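Section 4. Placing and Adjusting the Luva Desk Lamp

4.1 Before you begin
Choose a level, dry tabletop within reach of a wall outlet. The surface must support the full base of the lamp. Keep paper, fabric and other items that burn easily away from the shade.

4.2 Placement
1. Set the base flat on the table, well back from the front edge.
2. Lead the power cord away from the work area. The cord may cross the tabletop, provided that it lies flat and carries no weight.
3. Let the cord drop over the edge of the table without tension.
4. Insert the plug into the outlet and press the switch on top of the base.
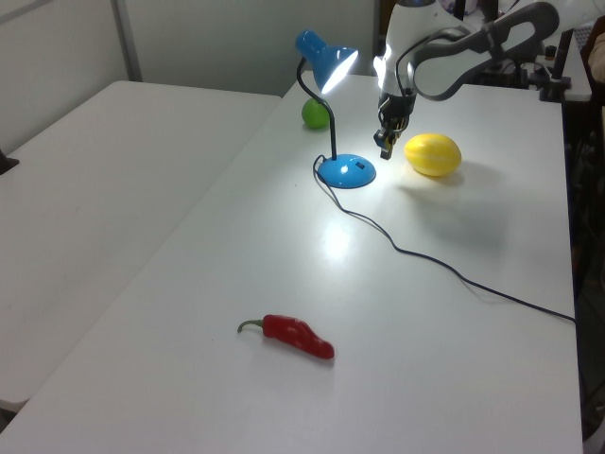 Figure 4-1. Lamp in use, shade directed at the tabletop, cord led off the table edge.

Note: A glossy white tabletop reflects the light strongly. If glare is troublesome, turn the shade aside or place a matte desk pad under the work.

4.3 Adjusting the neck
1. Hold the base steady with one hand.
2. Bend the gooseneck in a gentle curve until the light falls where it is needed.
3. Do not twist the neck or fold it sharply close to the base or the shade.

Caution: The shade and bulb become hot during use. Switch off the lamp and allow it to cool before touching either part.

4.4 Moving the lamp
1. Switch off the lamp and unplug it.
2. Clear the path of the cord – a trailing cord can pull small objects off the table.
3. Lift the lamp clear of the surface. Do not drag it by the cord.
4. Lower the base gently and check that it rests flat before letting go.

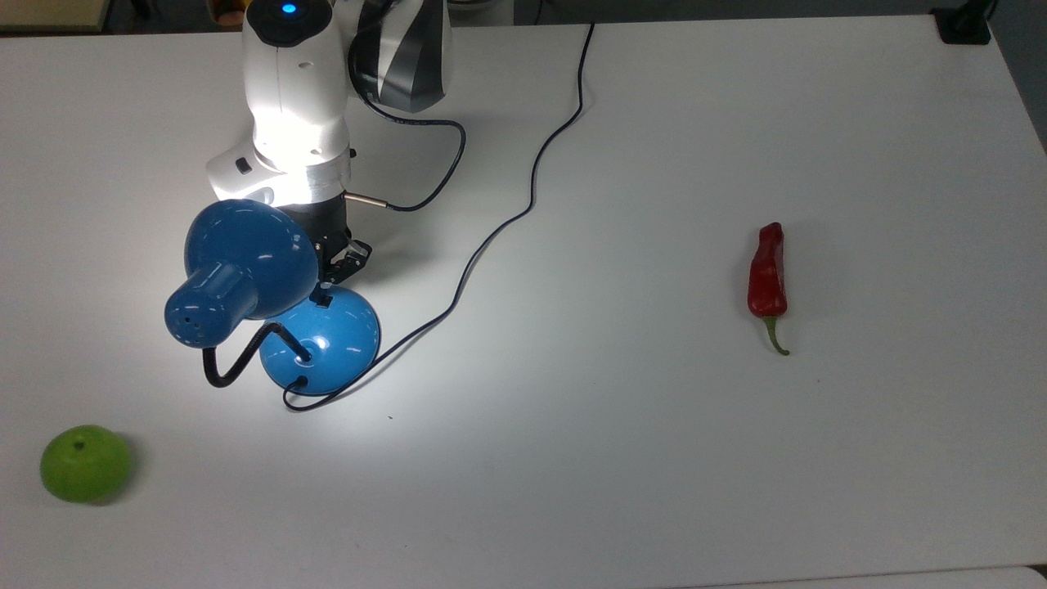
Hertta Eskola asks whether the lamp must be unplugged even when it is only being shifted from one side of the desk to the other. Unplugging is advised in every case. For replacement parts, quote item number 3031 when contacting Luva customer service.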